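Drallus open day, Ternden
Visited 09/08/2024

The number 38 bus drops you at the wrong end of the Ternden trading estate, beside a tyre place and a field. From there you follow the pavement until it gives up, then walk on the verge, then arrive at Drallus, who sell bags, pens and cutting tools to shops that want all of those things with a seasonal message on. I had put my name down in February, when a day among the stationery sounded like a treat. It was 29 degrees when I got off the bus and I had on the wrong shoes.

Sign-in was a clipboard and a sticker. The sticker came off in the car park and I spent the day as an unlabelled person, which got me offered a job interview at one point and a sandwich meant for a driver at another. I took the sandwich.

Our guide was Graziella Piras, who has run the sample rooms long enough to have opinions on every handle in the building. She asked how many of us had thought about Christmas yet. A man at the back said he was trying to get through August. She told him he was late: the Christmas totes were signed off months ago, and the first order, 3,553 of them, had gone out before the schools broke up.

So to the tote. It's the jute sort, scratchy body, green along the top, with two thick white handles that would hold up a small piano. I have carried shopping home in the other kind, the kind with string, and have the grooves in my fingers to prove it. These are proper handles. They are also longer than you'd think, and they do not stay where you put them. Every bag I met had one handle up and one wandering off somewhere.

Look down into one and you get the festive message from behind, pale and back to front, in case your leeks would like to read it.
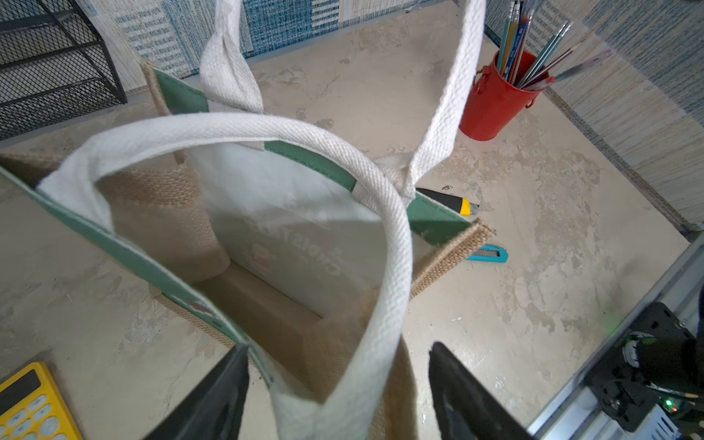
The cutting tools

I had expected the bags to be the main attraction and the knives to be a sideshow. The room disagreed. There were utility knives beside every bag I looked at, in more colours than I own socks: pink, teal, grey, black, yellow. Graziella is in favour of colour. A grey knife put down on a grey surface, she says, is a knife you will be looking for until you retire. I asked why they still make the grey one. It sells. Offices like it. She said this in the tone of someone who has lost the argument at several meetings.

My own favourite was the pink. I have a garage full of serious tools in serious colours and can never find one of them.

There was a short talk about blades, given by a man who had been told to keep it to five minutes and had heard fifteen. What I wrote down: snap the blade away from yourself, put the old bit in the tin, do not put the old bit in your pocket. He asked who had ever put the old bit in a pocket. Four hands went up, mine among them. He looked at us for a while and then carried on about the tin.

The sample room

The walls want mentioning. Somebody at Drallus has taken against plain paint, and the sample bay is done out in overlapping rectangles – burgundy, teal, beige, tan – with fine stripes running through the lot, like a hotel foyer from the years when hotels were trying. I liked it a good deal. The couple next to me did not, and said so all the way round. There's a black wire shelf unit on the back wall, four tiers with nothing on them, and a long white wire basket on the left that hadn't been given anything to hold either. All the stock had ended up on the floor of the bay, which is how my house works too.

The bag in the middle had a couple of small bits in it and a yellow stencil lying to one side, the kind with shapes cut out that you had at school and used for drawing one perfect circle before losing it.

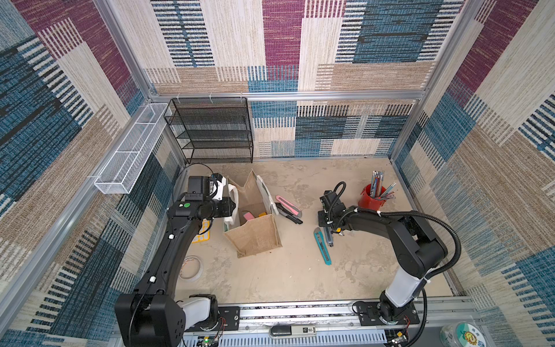

Sample bay. Stencil to the left of the bag, knives to the right.

I asked what normally goes in a filled bag. It depends who is buying. The Vando shops take theirs bare. Russo, who do gifts for offices, want pens, pencils, a rubber and a ruler, and for one year only wanted a mug, and there was a silence after that sentence that I took to contain a great many broken mugs. 859 bags came back. I would have liked to hear more, but we were being moved along towards the tea.

Tea was in the loading area. Good tea, bad biscuits. The biscuits were left over from some earlier event and tasted of cardboard, although by then so did everything, including me. I sat on a pallet next to a woman who buys for a garden centre and she explained that green beats red in jute, always has, because red goes brown under shop lights. I have since looked at every bag in my hall cupboard and she's right about two of them.

Back to the totes

We had half an hour at the end to poke about, and I went back to the bags, as I was thinking of ordering 13 for the choir. The green side is the smart one. It has the lettering in white and red and a leafy white design running up it, and with a handle looping over the top you get perhaps half a greeting at a time. MAS, it seemed to say, from where I was. The choir can fill in the rest.

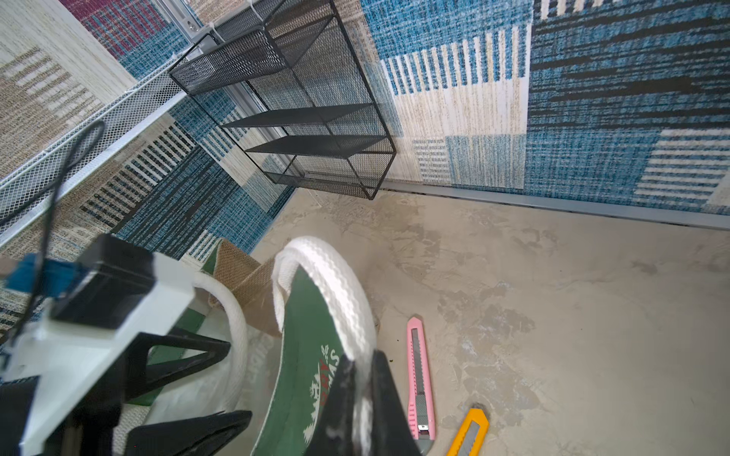 Green side of the tote, with the pink knife I wanted to take home.

Prices are on a sheet that you have to ask for. The minimum order is larger than my choir, so I am now looking for another choir. Graziella took my number and said they sometimes split a box in the autumn.

Practical notes, for anyone going next year. Get off the 38 one stop early and cut through by the builders' merchant. Wear flat shoes. The toilets are up the metal stairs and the second door, not the first. Parking is free but fills early with staff, who are annoyed about it. You can't buy single knives on the day, I did ask, and then I asked someone else.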